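From: Dale Charbonneau
To: yard list
Subject: Re: Winter rug sizes, and the Pleltoden order

Kanako Hattori wrote:
> Does anyone know how the Pleltoden turnout rugs come up? My mare is
> between sizes and has wide shoulders. The last rug rubbed her mane
> out by the end of winter. Also, what weight is everyone buying?

Kanako,

They come up long in the back and fairly narrow at the chest. If she is between sizes I would take the larger one and use the inner set of chest buckles. Mine is a cob with no withers to speak of and he has worn his for two winters without rubbing. The outer is 1000 denier and has only torn once, on the gate by the trough.

I would not buy the heaviest filling unless she is fully clipped. A medium with a neck cover does for most of ours. The Flinadon rugs are cheaper, but the leg straps are stitched on, so when one goes you have to send the whole rug away.

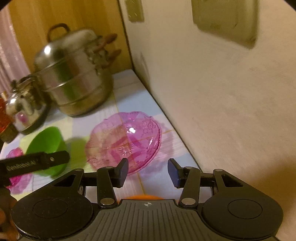

Kanako wrote back to me this morning that she has measured the mare again, centre of chest to point of buttock, and still gets a figure between the two sizes, so she will go up. She would also like a shoulder bib, and asks if it can be washed with the rug. It can't, as the rug needs reproofing wash and the bib doesn't.

If anyone else wants to join the order, we need 10 rugs to get the lower price. Send me size, weight and colour before the end of June. Please give the size from your own tape, and leave out whatever is on the label of the old rug.

Rug racks are still by the back door of the feed room. Please let rugs dry before folding them.

Dale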